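packing for nine days with one bag, notes to self mostly

2023-11-13

Ok quick one because I leave for the airport in under two hours and the bag is by the door and I keep opening it again.

A few of you asked after the March trip how I did it with just the one carry-on. Short answer, badly. Long answer, I brought four pairs of shoes to a wedding and wore one. So this time different plan, and I'm writing it down before I forget what the plan was.

The trip: nine days, two cities, one wedding (my cousin Mireille's side, big), then four days of work meetings, then home. So dressy, office, and normal clothes. Weather is going to be all over the place. Rain at the first stop apparently. Great.

The bag. Still the gray Jusska one with the bad zipper. Hussam keeps telling me to replace it and he's right and I won't. It holds 30 liters if you believe the tag. I've never measured, but it fits under the seat on the small planes if the front pocket is empty, so the front pocket stays empty. That's a rule now. Last time I put a hairbrush in there and had a whole discussion at the gate.

What's going in:

Two skirts, one pair of black pants, jeans on my body. Five tops, three of them knit so they can get crushed. One dress for the wedding, rolled inside a dry cleaning bag. Tissue paper also works but it's a pain. Cardigan. The good coat gets worn on the plane, no matter how hot I get walking to the gate. Underwear for six days because I'll wash some in the sink halfway. Pajamas that can pass for real clothes if there's a fire alarm, which happened to me once, never again with the cow pants.

Shoes. TWO. Flat black ones and the walking ones. The heels are staying home. Mireille Qaisi if you are reading this I love you but I am dancing in flats.

Toiletries I've gotten down to one clear pouch. Bar shampoo from Kumel, which took me about a month to like and now I'm a convert. It does leave your hair a bit squeaky the first week, keep going. Toothpaste tablets, no, tried them, hated them, back to the little tube. Sunscreen stick. I decant my face cream into a contact lens case, one side day, one side night, and it lasts exactly nine days if I'm not greedy. Hicham taught me that one when we were on the Jakdale project together and living out of hotels, and I've done it ever since.

Steaming. People get very worked up over this. I don't carry a steamer. Hang the thing in the bathroom, run the shower hot, door shut, go make a phone call. Gets you most of the way. If the hotel has an iron use the iron but try it on a towel first, I've had a rusty one spit brown water on a cream blouse and that was the end of the blouse.

The skirts I do the night before, no later. Lint, loose threads, check the hem, check the zipper, then fold. Do it on something flat with good light, not on the bed. The bed is where the cat hair lives. I also go over the inside of the waistband because fuzz collects there and I only ever notice it in meetings. 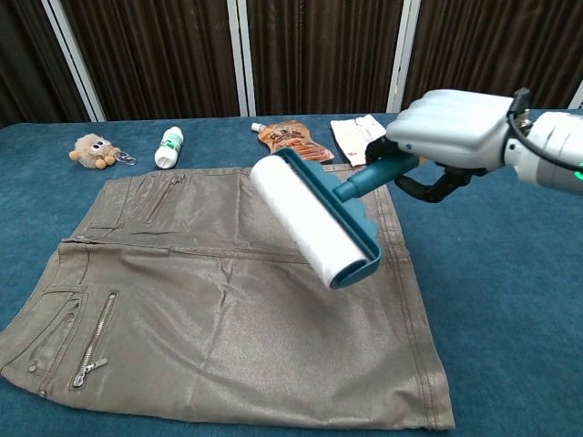
Then fold in thirds the long way and roll from the hem up. Not tight. Tight rolls give you these little ridges all the way across and they don't drop out even with the shower trick. Skirts go in last, on top, so they come out first and get hung up before I sit down. If I sit down it's over, I'll find them in there on day three.

Cables in the sunglasses case. One charger, one spare cord, the adapter, done. I bought a fancy organizer for this once, paid way too much, and it was bigger then the stuff that went in it.

Papers: I still print everything. Boarding pass, hotel address, Qusai's number in case the phone dies. Laugh if you want.

Food. Almonds, two tangerines, a sandwich from Giannakopoulos if the line isn't out the door. Empty water bottle clipped on the outside. No yogurt, they took my yogurt.

Things I am NOT bringing: hair dryer, third book, umbrella (hotel will have one, I hope), the just in case blazer. The blazer has been to five countries and never left the bag.

Ok the car is booked and I haven't even printed teh hotel thing. Comments are open, tell me your shampoo bars, and I'll get back to everyone from the airport if the wifi behaves. Otherwise after the wedding.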